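# About Rultonell

Rultonell makes and rents out one product, the Rurosar path survey robot. It drives park paths, campus walks and greenways at walking pace and records the condition of the surface and the growth along both edges. Customers get the results as a map and a spreadsheet. Most of them are city parks departments, and a few are colleges with a lot of walkway and a small grounds crew.

The company was started by Santeri Huttunen and Tuulikki Nurmi. Santeri had worked on small farm vehicles. Tuulikki had spent years scheduling pavement repairs for a county roads office, where trails were checked on foot with a clipboard, if they were checked at all. The first machine was built on a mower chassis and was too heavy for the footbridges. The present one is the third design.

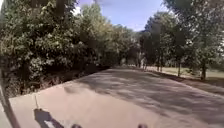

**HEISKANEN PARK, June**

The service runs the same way at every site. We walk the route once with someone from the grounds staff, mark any gates, steps or steep grades, and load the route. The robot then drives it in both directions. An operator from our side stays within sight of it the whole time and carries the stop control. We don't run at night or in heavy rain.

Shade is the hard part of this job. On a tree-lined path, a patch of leaf shadow can look a lot like a patched surface or a damp spot to a camera. Early versions of our software flagged far too many of them. The current version compares both passes before it marks a defect, and a person at our office reviews every mark before the report goes out. It still misses hairline cracks under thick leaf cover, so we ask customers to blow or sweep the path first if cracks are what they care about.
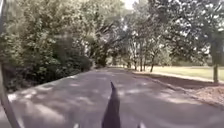

*Paved path with bushes on the left and a low curb along the lawn side.*

## What you get

A standard survey includes:

- a map of the route with each defect marked and graded
- a spreadsheet of the same defects, sorted by grade
- notes on edge growth, leaf litter and low branches
- still pictures at every marked point
- one call with Tuulikki to go over the findings

We've surveyed 267 paths to date, for 159 customers. The longest single job was the Bunitz greenway, which took nine working days and produced 3786 reviewed marks. Most jobs are much smaller and are finished in a morning.

The robot can also be rented by the month. Rental includes a day of training for two operators, a spare battery and phone support during working hours. Renters send us their recordings and we do the review, or they can do it themselves with the desktop program. The program is plain – a list on the left, a map on the right – and people usually have the hang of it by the second day.

There are some jobs we turn down. The robot isn't built for loose gravel, stairs or deep mud, and it doesn't measure anything below the surface. If you need core samples or a drainage study, you need an engineering firm, and we can pass your map along to the one you choose.
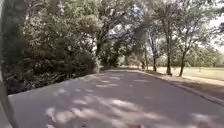

*Tree canopy over the asphalt, with open grass to the right.*

## Who we are

There are eight of us. Santeri runs the workshop, where all the robots are built and serviced. Tuulikki runs surveys and is the person who answers when you write to us. Three operators travel with the machines, two people do review, and one looks after the software.

We keep 100 percent of a customer's recordings on our own storage for one year and then delete them, unless the customer asks us to hold them longer for a repeat survey. Faces are blurred before review.

For a quote, send us a map of the route, its length and a note on the surface. Photos help but aren't required. Spring dates fill up first – if you need results before the summer repair season, please write by December.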